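Friday, after lunch

Basket job for Prasden, carrying on from January. Cleared the white table and gave it a wipe, grey patches still there, they don't shift with the usual spray. Leaving it.

Orange wire one out first. Oval, coated wire, all overlapping loops, handle folds down flat inside. Weighed it on the Kiltent scale: 387 g with handle. Had 748 written down from last time, must of been the pair with the box on. Crossed out.

Things to look at before it goes back:

- Coating. Ran a thumb round the rim, no bare wire that I could feel. Check again under the lamp, esp. where the loops cross.
- Handle. Stiff at one end, fine at the other. Lies slantwise across the middle when down and catches on a loop if you hurry it. Don't force it, bend it out a touch with your fingers first. 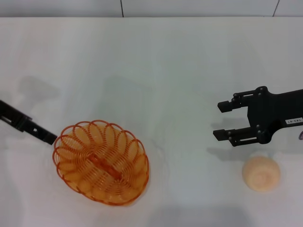

- Sitting flat. Rocks a bit on the long side. Try on the other bench before blaming teh basket.
- Load. Some 20 lemons last time and the loops spread. Stay under that, Prasden only want it for bread rolls anyway.

Still to do: label (string tag, NOT sticky, the glue marks the coating), 2 more to weigh, ring Emanine re. spare handles. Tissue is on the low shelf if anyone's packing before I'm back.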